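Reference > Robotics > Desktop arms > Cireo

Search this reference Go

Cireo (robotic arm kit)

Cireo is a small desktop robotic arm sold as a kit by Wurkach, a maker of classroom electronics. It is marketed to schools and hobbyists as a first step into automation. The body is 3D-printed, and the joints are driven by hobby-type servo motors. Wurkach sells the kit together with Skenular, a program used to record and replay the arm's movements.

History

The kit grew out of a student project by Valtteri Vainio and Toivo Lappalainen, who wanted an arm that could be repaired with a home printer. Wurkach took over the design and put it on sale in December, at first by mail order only. The company has stated that 3,210 kits were shipped in the first production run. No outside source for that number is known, and it is unclear whether it includes units given away to schools.

Early publicity called Cireo "the arm that learns by watching." The phrase was later dropped from the box, though it can still be found in some sellers' listings. The first version of Skenular did no watching of any kind. It stored a list of joint positions, entered by moving the arm by hand, and played them back in order.

Design and use

The arm ends in a gripper meant for light objects. Wiring runs outside the body, which makes a failed servo easy to swap and also leaves the cables open to snagging. The manual suggests taping them down, advice that does not appear in the sales material.

The usual first exercise is a sorting task. The user marks out a home zone and numbered target zones on a flat surface, places a few light cubes in the home zone, and sets up the arm to carry them across one at a time. Cubes are not supplied. Most users wrap their own in colored paper.

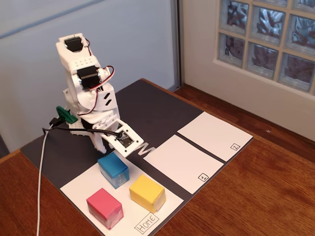 Oona Eskola, contributing editor, Robotics section

A sorting layout with a blue, a yellow and a pink cube in the zone marked HOME, and zones 1 and 2 still empty, is close to the one in the manual. Layouts of this kind keep the cubes well apart. Users report that the gripper copes poorly with cubes that touch, and Wurkach's own lesson sheets avoid the case.

Claims and testing

Wurkach advertises "100 percent repeatable" motion. The claim has never been tied to a stated distance or load, and without either it means very little. Dzintra Petrauskas, who teaches shop classes, ran the sorting exercise with three cubes and found that the arm finished it without a dropped cube in 9 of 20 tries. Her test used one kit and has not been repeated elsewhere. Wurkach replied that the arm had not been calibrated after assembly – a step the quick-start card leaves out.

Sheila Tunstall, reviewing the kit for a teachers' newsletter, praised the spare parts supply and doubted nearly everything else, including the promised assembly time of one class period. The rival Saarinen arm costs more and has enclosed wiring, but its printed parts cannot be made at home.

Last edited Oct 29, 2018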